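3.2 Machines and placement of the energy label

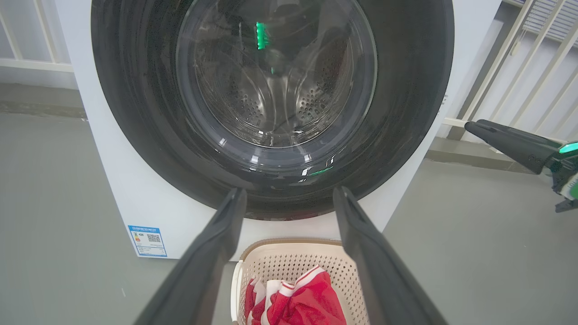

Figure 1. Front-loading machine with the energy label at the lower left of the front panel, below the door. The rating bar is on the left side of the label and the QR code at its center right.

3.2.1 Sample

The household survey covered 113 front-loading washing machines in Geltesville, all in private homes. Machines in shared laundry rooms were left out, as were top loaders and combined washer-dryers. Each machine was visited once. The recording sheet was the one developed for the Fistow appliance study, with two fields added: the position of any energy label still attached to the machine, and the condition of the door gasket.

Label position was coded on a grid of nine cells laid over the front of the cabinet, with the door opening always falling in the central cell. A label that crossed a cell boundary was assigned to the cell holding the larger part of its area. The machine in Figure 1 was coded as lower left. Labels found on the lid, on a side wall or inside the door were recorded under a separate code and do not enter the position analysis.

3.2.2 Legibility

A label was coded as legible if the observer could read the rating and the consumption figure while standing, without a lamp, at a distance of one meter. Where this failed, the observer crouched to the height of the label and tried again. The two readings were kept as separate variables. Labels in the lower row of the grid are exposed to floor cleaning and to baskets set down against the panel, and we expected more wear there than in the upper row. Wear was scored from 0 (no visible damage) to 4 (rating lost). QR codes were scanned with a single handset, and a scan that had not resolved within 30 seconds was entered as failed.

3.2.3 Gasket condition

The gasket was inspected with the door closed and then with the door open. With the door closed, only the outer face of the rubber was scored, using separate entries for spotting and for surface scuffing. The ring was divided into quarters, and the lower quarter was scored first. Water marks such as those on the gasket in Figure 1 were entered as spotting. They were not treated as evidence of a leak. With the door open, the inner fold was drawn back by hand and checked for lint, standing water and mold.

Two observers scored every machine independently, giving 226 scoring sheets. Disagreements of one point were averaged. Larger disagreements were settled on site before the visit ended, and both original scores were retained in the data file. Agreement was lowest for the inner fold, where the result depended on how far the rubber was drawn back. The instruction sheet was revised in February to fix this distance, following the procedure in Ernis and Hsu, and machines scored under the earlier wording are flagged in the tables of Section 4.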